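Lamont, Nov 16, 2025

# Petesent releases Lidero 7, a form-building app for people who don't write code

Petesent today released Lidero 7, a new version of its tool for building data entry forms and small internal apps. The update adds offline forms, a shared template library and a simpler way to move an app from draft to live. It is available now to all current customers at no added cost.

Lidero is used by offices, repair shops, clinics and schools to replace paper forms and shared spreadsheets. A user picks a template, changes the fields and sends a link to the people who need to fill it in. Version 7 keeps that process and cuts the number of screens a first-time user goes through before a form can be shared.

"Most of our support questions came from the same place," said Agnes Cairns, head of product at Petesent. "People finished a form, and then they couldn't tell if anyone else could see it. We redid that part first, and the rest of the release grew out of it."

## What's new in Lidero 7

**Offline forms.** Forms can be filled in on a phone or tablet without a connection. Entries are saved on the device and sent when the connection returns. If two people edit the same record while offline, Lidero keeps both versions and asks the owner of the form to pick one.

**Shared template library.** Teams can now save their own templates and share them across an account. The library opens with 18 templates made by Petesent, including equipment checkout, visitor sign-in, parts requests and repair intake.

**Draft and live copies.** Each app now has a draft copy and a live copy. Changes made in the draft stay there until the owner presses Publish. Earlier live copies are kept and can be restored from the History tab.

**Photo fields.** A form can ask for up to 20 photos in one entry, up from five in the last version. Photos are resized on the device before they are sent - the original stays in the user's own photo folder.

Petesent tested the release with a group of customers starting in September. One of them was Skundton, a computer repair and refurbishing company that uses Lidero for repair intake and parts tracking.

"We had one form for desktops and another for laptops, and they had drifted apart over the years," said Yupin Boonchu, operations manager at Skundton. "With the shared templates we made one base form and built both from it. Changing a field used to take me most of a morning."
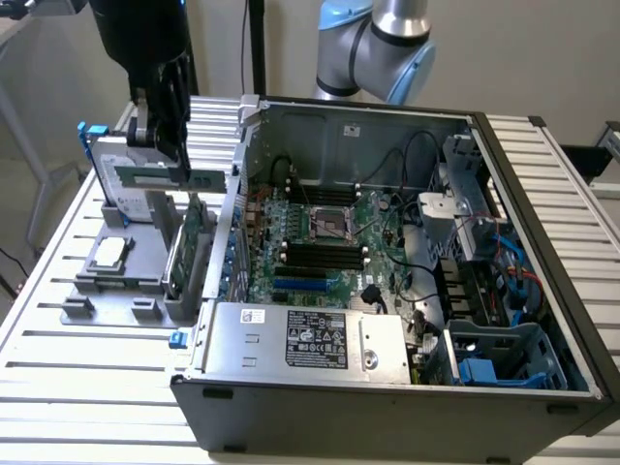

## Moving from Lidero 6

Existing apps will keep working without changes. When an account owner signs in for the first time after the update, Lidero makes a draft copy of each app and leaves the live one as it is. Accounts with more than 2,000 saved records may see a short wait while this is done.

Two older features are being retired. The fax export option has been removed, and the classic form editor will be turned off in the next major version. Customers who still use the classic editor can open their forms in the new one from the Settings menu.

"We'd ask people to try one small form in the new editor before they move everything," said Gaétan Fraser, who leads customer support at Petesent. "Column layouts are the thing to check. Some of the older ones need a nudge."

## Price and availability

Lidero 7 runs in current web browsers and has apps for iPhone, iPad and Android. Prices are unchanged. New customers can try the full version for 30 days without a payment card.

## About Petesent

Petesent makes software for building forms and internal apps. The company is based in Lamont and is privately owned.

**Press contact:** Flora Ogilvie, Communications, Petesent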